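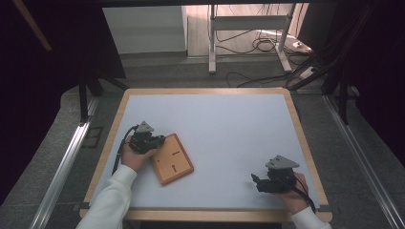 Budgeting for the Bench: How One College Planned its Automation Purchase

When the trades faculty at Urnano College set out to equip a robotics workroom, the first draft of the budget ran to a single line. It named a robot arm, a supplier and a price. The version approved in November ran to 11 pages, and the arm was the last item on it.

Adanech Alemayehu, who heads the college's equipment planning office, asked for the change of order. Her view is that institutions tend to buy the machine first and discover the work afterward. The faculty was asked to list the tasks it wished to automate, and to have people perform those tasks by hand, using hand-held grippers, before any arm was ordered.

The approach has a practical benefit for the purchaser. A pair of hand-held grippers can be put to work on an ordinary table, with ordinary parts, and the recordings used later to train whichever arm is selected. The college considered quotations from two suppliers, Derkell and Dralance, and chose the Derkell grippers on the strength of the service terms. Replacement jaws were quoted at $319 a set and spare cables at $200.

"The unit price was the easy part of the comparison," said Norbert Pap, the faculty's purchasing officer. "We spent far longer on what would wear out, who would fix it and how long we would wait."

The part chosen for the first trials was a small wooden plaque with a slotted face, of the kind students already make in the first-year joinery course. Flat parts of this sort are harder to handle than they look. A jaw must meet the edge squarely, and the second hand often has to wait its turn or steady the work. Mr. Pap noted that the trials led the faculty to drop one style of fingertip from the order altogether.

Floor space was the largest cost the original draft had left out. Overhead supports, power and cable runs were priced separately by Hegazy, the contractor engaged for the fit-out, at $3,728. The college also set aside 300 hours of paid staff time for recording and review, a figure Ms. Alemayehu describes as the one most likely to be trimmed by other institutions and the one she would defend first.

Puspita Wattimena, who teaches in the program, would have preferred a larger allowance for training. Instructors were given two half-day sessions, and she has asked that the number be doubled in the next budget.

The decision on an arm remains open. Tender documents are being prepared, and suppliers will be asked to demonstrate their equipment on the same plaque, at the same table height, with college staff present.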